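News > Workplace > Packing and returns

Two-arm bench at Altgate moves from simulation to the shop floor

August
By Agata Ferri

14 comments | 9 shares

Most people on the packing side will have heard that the small-parts bench at Altgate is due to change over before the end of the year. This item sets out what has been agreed, what is still being tested and what it means for the people who work there now.

The bench handles returned fittings. They come in from the Buchanan depot in mixed boxes, and someone picks them out, checks them and puts them into racks for the next shift. It is light work but there is a lot of it. A normal day is 1,000 pieces, more after a bank holiday, and the complaints we get are nearly always the same ones: sore wrists, stiff necks and the boredom of the last two hours.

The plan is for a pair of robot arms to do the picking and racking. The checking stays with us. Nothing has been fitted at Altgate yet. For now the work is being done in simulation at Fondville, where Amparo Ayala and her team are building the bench on a computer and running the arms through the job before anything is bolted down.
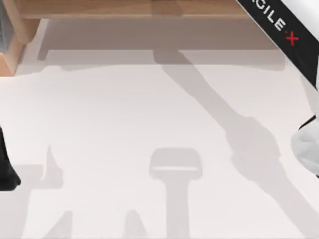
Amparo came over in the summer and spent five shifts sitting with the people who do the job. She told us she had expected to spend most of her time on the grip, and instead filled her notebook with where people put things down. Everyone on the bench has a spot for pieces they are not sure about, and it is a different spot for each person. None of this is in the written procedure. An arm has no use for a habit like that unless someone puts it into the program, so the team has now added a fixed place for doubtful pieces, on the side nearest the checker.

She also asked about reach. The present bench was set up for a person who can lean, turn and stand up. Two arms working from opposite sides can get in each other's way in the middle, and a good part of the simulation work has gone on who goes first. The current rule is that one arm waits until the other has moved back. It is slower than the supplier's figures, and Amparo has been open about that. She would sooner start slow and speed up than have the line stopping every few minutes.

The software that plans the moves is called Jakow. Staff will not need to learn how it works, but the checker on each shift will have a screen that shows what the arms are about to do next, with a pause button and a skip button. Several people asked whether pressing pause would be recorded against them. It will be recorded, because the team needs to know when and why the bench stops, but without a name attached. That has been put in writing and a copy is on the board by the canteen door.

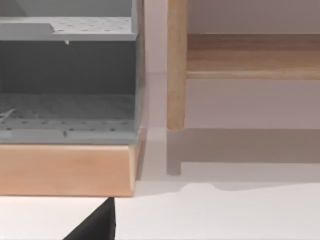 Racking is the part that still needs the most attention. When people rack the fittings they adjust without thinking about it, and a rack that is a little out of line makes no difference to them. It does make a difference to an arm. The Fondville team has been shifting the position of things on purpose between runs to see how far out they can be before the arm gets it wrong. We have asked for those results before the changeover date is fixed, and management has agreed.

Now the jobs. There are 33 people trained on the bench across all shifts, though few of them are on it full time. The written agreement says no post will be lost as a result of the change. Some posts will be different. Each shift will need a checker and a second person who clears faults, brings in the boxes and takes away full racks. The remaining hours go to goods-in and to the repair room, which has been short of people since spring.

Grades were the harder conversation. Checkers will be responsible for more pieces in a shift than they are now, and our view was that this should be paid. The outcome is a skills payment for anyone who completes the training and is on the checking rota. It is less than we asked for. It will be looked at again after the first six months, when there will be real numbers on how much the job has grown.

Training takes almost 20 hours, all in paid time. Half is at Fondville with the simulation, where you can make the arms fail as often as you like, and the rest will be on the bench at Altgate once it is in. Transport is provided from the main gate at 7.30 in the morning. Anyone who cannot do that start because of school runs or other caring duties should say so when they sign up, and a later group will be arranged.

A few members have told us they do not want to work next to the arms at all. That is a fair position and there is a form for it. Nobody will be moved on to the checking rota without agreeing first. Those who would like to leave the bench altogether should speak to their shift lead early, as places in the repair room will go in the order that people ask.

There are two things we have not settled. The first is noise, as simulation tells us nothing about what the bench will sound like beside the taping machine, and we want readings taken in the first week. The second is breaks. The arms can carry on while the checker is away, but the doubtful pieces will pile up, and we do not want people coming back from lunch to a backlog. Our proposal is that the bench pauses for breaks unless there is proper cover. Management is due to reply at the next site meeting.

Sign-up sheets for the first training group are with shift leads. Questions about the simulation work can be passed to Amparo through me – leave a note in the office or catch me at changeover.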